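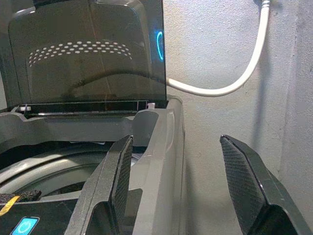 The open washer, seen from between the gripper fingers.

14 shares | 4 comments

Gleice Rocha had never opened a washing machine with anything but her own hand before this summer. Now she can tell you how far a lid has to tilt before it stays up by itself, and what happens to a gripper finger that lets go early.

"It gets rapped," she said. "We went through four fingertips in July."

Rocha is one of the students behind Vulen, the laundry project at the Dultden robotics club. The club enters one household task a year in a regional student contest. Last year it was setting a table. This year the members voted for a top-loading washer, and Kasun Bandara, who advises them, tried to talk them out of it.

"I told them the drum is deep and dark and the arm has to reach down into it," Bandara said. "They liked that. So we did the washer."

The rules allow 20 minutes for a full run. The robot has to raise the lid, deal with the load and close up again. Students may not touch anything once the clock starts.

Jailson Assunção handles the lid. He said the hard part is where to put the fingers, because the glass is smooth and the edge is thin.
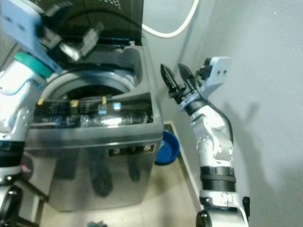 "If you come in too high you push the lid against the wall," he said. "Too low and you hit the rim. I have a list of starting positions — it's a long list — and most of them are crossed out."

Rocha works on the reach into the drum. She said two arms make it easier in one way and harder in another. One can stay up by the lid while the other works, but they have to be kept out of each other's path.

The team logged 50 practice runs before the end of July. Rocha would not say how many were clean.

"Enough that we kept going," she said.

Bandara wants the software frozen two weeks before the contest. Assunção would like one more week for the lid. They were still arguing over it when I left.

Posted Sep 2, 2021

2517 views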